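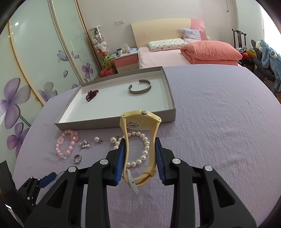 Slide 1. Watch in the hand-held gripper, jewelry and box behind it.

Leave this up while people sit down. Don't talk over it yet.

Opening. Thank Everaldo Batista for the invitation. Say up front that I was asked to talk about teaching robots by hand and I'm going to be a bit of a grump about it. I like the method. I don't like the sales pitch.

Back to the watch. Ask the room: how hard is it to hold a watch by both sides? A five-year-old can do it. Now do it with two ribbed pads and no feeling in them beyond what comes back through the handle. Point at the strap hanging down. The strap is where my trouble starts, as it swings and folds and the pads know nothing about it.

Then point past the watch to the pearls and the thin wire. Same tool, same pads, very different grip. Pause. Let them look.

The claim. Mumex says 200 demonstrations per task is plenty. Wustholm says 4,000. Both say it with a straight face. I asked each of them what counts as one demonstration and got two answers that don't match. (If someone from Mumex is here, be nice.)

Hand-held vs. remote control. Keep this to 2 minutes.
Hand-held: quick, cheap, you can do it in a bedroom. But the person's wrist does things the arm may not be able to copy. I want to see reach checks before I see a success rate.
Remote: the arm's limits are in the data from the start. Slow, tiring, and people get sloppy by the afternoon. Our Andrade sessions had 571 usable runs and I'd argue with several of those.

What "usable" means. Read our rule out loud: object ends where the task says, no drop, no second person reaching in. Welington Tavares thinks drops should stay in if the person recovers. He may be right. I haven't seen numbers that settle it — neither has he.

Lunumari demo. Skip the video if we're running late. If we show it, say that it's one take and that I picked it.

Questions I'd like the room to ask vendors:
Who did the showing, and how many different people?
Was the robot tested in a home it had no data from?
What happens with a watch on a metal band?

If asked whether I'd buy one for home use: not this year. Ask me again in September.

Last slide is the contact page. Leave it up during Q&A and repeat each question into the mic.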